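Grip force from the wrist camera alone: notes on the second run

Posted 2020-01-01

The Rumix hand has no tactile skin. It reports motor current at each finger, which is noisy, and it has a camera at the wrist. In September I started checking how far the camera can stand in for a force reading when the hand holds something thin and flat. Cards are a good test object, being cheap and easy to swap, and a small change in pinch shows up as a change in tilt.
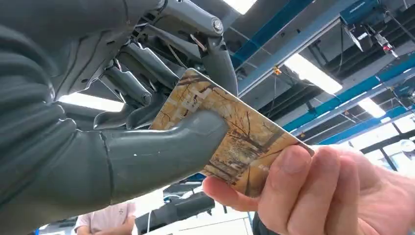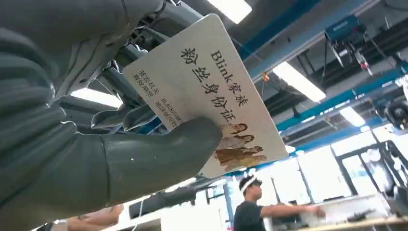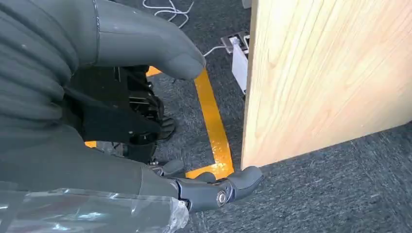
Wrist views. First two: card trials, landscape card and fan identity card. Last: a finger near the wooden panel.

The method is simple. A small network, which I have been calling Jiltasus in the code, takes a short run of wrist images together with the finger joint angles. It gives one of three outputs: no contact, holding, or slipping. Labels come from a thin load cell fixed to a separate set of plain cards, so no one had to mark images by hand. The printed cards were kept out of training altogether.

The training set has 596 grasps. On held-out plain cards the network gives the right state in 90 per cent of cases. On printed cards it drops to 88 per cent, a smaller loss than I had planned for. Motor current alone, passed through the same pipeline, never separated holding from slipping well enough to be worth plotting.

Handovers are the harder case. When a person has the other end of the card, it can turn between the two grips without sliding in either. The network tends to call that a slip. Adding joint angles helped a little. A longer image history helped more, up to 16 images, after which the delay became a nuisance and the hand let go late.

Background is the other problem. The wrist camera sees a great deal of room behind the object, and ceiling lights are the worst of it. An early version had learned to treat a bright strip behind the fingers as a sign of contact, presumably from the pose in which most of the plain-card grasps were recorded. Random crops and brightness changes during training removed most of this. Masking everything beyond the fingertips removed the rest but cost accuracy on large objects, so I left the mask off.

The panel trials are a separate set and I have not scored them yet. The question there is whether the same network can report first touch on a large upright surface, where there is no pinch and almost no tilt to go on. My guess is that it will need its own output layer.

Two things remain on the list. The Pivton controller timestamps its joint data on a different clock from the camera, and the offset drifts over a long session. At present I correct it once at the start, which is not good enough. I also want to repeat the card grasps with the Mohmand fingertips, which are softer and spread more under load. The spread should be visible from the wrist and may be a better cue than tilt.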